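Ruton Round Table

Light wood, rounded edge, seats four people who like each other or three who don't

Item 843
In stock, ships flat in two cartons
Finishes: natural, natural with a matte topcoat

Every office has a rectangle problem. You buy one desk, then you buy another to match it, and a year later the whole floor is a parking lot. The Ruton was drawn up to sit in the middle of all that and give people somewhere to put a laptop down without facing a wall.

It's a round table. We could go on about it, and the catalog did for a page and a half until Evangelia Panagiotou, our product manager, got hold of it with a red pen. The top is 900 mm across in the small size. The edge is rounded over on the upper side, so your forearms won't have a line across them by four in the afternoon, and so that walking into it hurts a little less. You will walk into it. Everybody does for the first week, then your hip learns where it is.

The tabletop comes in one piece. The base bolts on from underneath with the wrench supplied, and the holes are already drilled. Do it upside down on a blanket with a second person to help you turn it over. The instructions say this in large type and we still get the phone calls.

What goes on it

Less than you'd think, more than you'd like. A round top has no corners for junk to retreat into, so whatever you put down stays in plain sight until somebody moves it. A desk lamp, a pot of sunflower-like blooms and a black box will sit there quite happily together and still leave room to work. The coil of cable will also sit there, for as long as you let it.

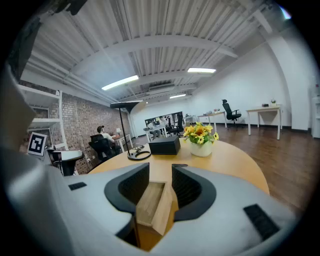
If you want a lamp on it, pick one with a circular base and a thin pole. Clamp lamps don't love the rounded edge, and the edge doesn't love them back. We sell a felt disc (item 22) that goes under lamp bases and flowerpots. Ceramic is hard on a wood finish when it gets dragged, and flowers get dragged every time someone unrolls a floor plan.

Living with the rest of the furniture

The Ruton is the same height as our Merkar desks, so you can push it up against one when the whole team turns up at once. White desks and light wood get along fine. It also does well on a dark plank floor, where a black table would more or less vanish, and it takes some of the sternness out of red brick. Black mesh chairs suit it. Most chairs suit it, apart from the very wide ones with fixed arms, which meet the edge of the table before you do. Measure the arms first.

Leave enough space behind each seat for a chair on wheels to roll back. People who sit at round tables tend to leave them in all directions.

Care

Wipe with a damp cloth, then a dry one. Skip the lemon spray. Coffee rings come off the matte topcoat if you catch them the same day; on the plain natural finish they become part of the story. A light sanding and a coat of the Cletuvstead hard oil will bring back a tired top, and we'd suggest doing that in November, when the heating is on and it dries overnight. Please don't use the office kitchen sponge. We've seen that sponge.

Sizes and options

Small: 900 mm top, single column base
Large: wider top, four-leg base, made to order
Cable port: optional, one hole in the center with a cap. The cap will go missing, so we put a spare in the carton
Rácz glides: felt or rubber, state which when ordering

Weight limit

Over 900 newtons in the middle of the top, which covers a monitor, a printer and a heavy stack of binders. It doesn't cover a colleague changing a ceiling light. Use a ladder.

Returns

You can send it back within the return period if it's in the original cartons and nobody has drilled into it. Tables with a customer-made cable hole are yours to keep. We're told the holes are very neat.

Questions about lead times for the large size go to the Ruton desk, first thing in the morning if possible. Evangelia answers those herself and gets shorter after lunch.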